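Stefanou Opens Second Repair Center in Pritport, Extends Parts Support on Older Thermostats and Fan Controls

PRITPORT, Dec 1, 2018 — Stefanou, a maker of heating and ventilation controls for homes and small businesses, today opened a second repair center in Pritport and said it will keep repairing products it no longer sells. Customers with older Stefanou thermostats, fan controllers and boiler timers can now send them in for a fixed-price repair, whether or not the warranty has run out.

The new center is on the ground floor of the former Grovden building, next to the company's warehouse. It takes over all out-of-warranty work from the original service department, which will go on handling warranty claims and installer returns. The two locations share one parts stock and one booking system, so customers do not need to know which one they are dealing with.

Until now, Stefanou repaired products for five years after the last unit was sold. After that, owners were offered a discount on a replacement. Under the new policy there is no cutoff date. A product will be accepted for repair as long as the company has the parts or can get them made.

"A lot of our customers have a control on the wall that has worked for 15 years and they would like it to work for another 15," said Gaspard Poulain, director of service at Stefanou. "When one small part fails, they don't want to learn a new system and patch the paint where the old one used to be. They want theirs back."

Poulain said calls about discontinued products had been rising for several years. Many came from landlords and building managers who had fitted the same model in every unit and did not want to change one without changing them all. Others came from homeowners who had the control wired in during a remodel and had lost track of the electrician.

How the service works

Customers start by filling out a form on the Stefanou website or by calling the service line. They are asked for the model number, which is printed inside the front cover, and a short account of the fault. A prepaid mailing box is sent out the next business day. Controls should be removed by a qualified person with the power off at the panel, and wall plates and mounting screws should stay where they are.

Once a unit arrives it is logged, opened and tested. If the fault is covered by the fixed price, the repair goes ahead without another call to the customer. If it needs more than that, the customer gets a written quote and can say yes, have the unit sent back as it is, or ask for it to be recycled. There is no charge for testing.

The fixed price depends on the product group and is listed on the website. It includes labor, parts, testing and return shipping within the continental United States. Every repair comes with a one-year warranty that covers the whole unit and not only the part that was replaced.
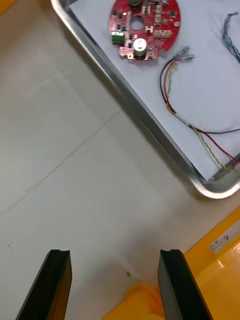 Stefanou expects most repairs to be finished within 10 business days of arrival. Repairs that need a part to be made will take longer, and customers will be told how long before the work begins. A small number of loaner thermostats will be available in the heating season for households with no other way to control their heat. Loaners go first to homes with young children, older adults or people with medical needs.

Parts and records

Much of the preparation for the new center was spent on paperwork. The company's older drawings and parts lists were kept in several places, some of them only on paper, and many used supplier part numbers that no longer mean anything to the supplier. Staff have been scanning and checking these records since June. The finished set covers every control the company has sold under its own name.

The center opens with 1000 different parts on the shelf, among them displays, relays, terminal blocks, knobs, battery doors and front covers. Covers and knobs for the most common older models will also be sold directly to the public, as they are easy to fit without tools. Internal electrical parts will not be sold separately.

Parts that can't be bought anymore will be made in small batches by Plukus, a contract manufacturer that already supplies Stefanou with plastic housings. The agreement between the two companies runs for four years and can be renewed. Plukus will make replacement covers in the original colors where it can. Two of the older beige shades can't be matched exactly, and customers who need one of these will be offered the closest shade or a white cover.

Used controls that customers choose to recycle will be taken apart at the center. Good parts will be tested and kept for repairs. The rest will go to a licensed electronics recycler.

Jobs and training

The center employs 28 people, most of them hired locally. Nine moved over from the original service department. The company expects to add a second shift before next winter if demand calls for it.

New technicians spend six weeks in training before they work on customers' units. The course covers soldering, safe testing of line-voltage products and the history of the product range, with time set aside for the older models that few of the trainees will have seen before. Stefanou is also setting up a paid apprenticeship for people without an electronics background. The first apprentices will start in the fall, and applications will be taken through the company's website.

"We had retired technicians come back to help write the training material," Poulain said. "They knew which faults show up on which models, and very little of that was written down. Now it is."

Installers and building managers

A separate service is available for customers with larger numbers of units. Building managers can register a property once and then send in controls as needed, with a single monthly invoice. Registered properties can also keep a few exchange units on site. When a control fails, the manager swaps in an exchange unit and mails the faulty one to Pritport, and the repaired unit becomes the next spare.

Some 200 properties took part in a trial of the exchange service over the past year. The most common requests in the trial were for bathroom fan controllers and hallway thermostats. As a result of comments from the managers who took part, the return boxes are now larger and hold up to six controls, and the packing slip lists the unit or room number so that each control can go back where it came from.

Installers who hold a Stefanou trade account do not need to register again. Their existing account numbers will work with the new booking system, and trade discounts apply to out-of-warranty repairs as well as to new products.

What is not covered

The service is for controls only. Stefanou does not repair boilers, furnaces or fans, even where these were sold as a package with one of its products. Controls damaged by fire or flood will be accepted for testing but in most cases can't be repaired safely. Units that have been altered inside will be returned unless they can be put back to their original condition.

Products made by Stefanou for sale under other brand names are not part of the service at this time. The company is in talks with two of those brands and will post any changes on its website.

Getting started

Bookings are open now, by phone and online. Customers in the Pritport area may also drop off units in person at the service counter, which is open on business days from 8 a.m. to 5 p.m. Parking is at the rear of the building, through the warehouse gate. For phone bookings, call the main Stefanou number and enter extension 2399.

About Stefanou

Stefanou designs and makes thermostats, fan controllers, boiler timers and related products for homes and small commercial buildings. The company is privately owned and is based in Pritport, where it also has its warehouse and both of its service locations.

Media contact

Gaspard Poulain, Director of Service
Stefanou, Pritport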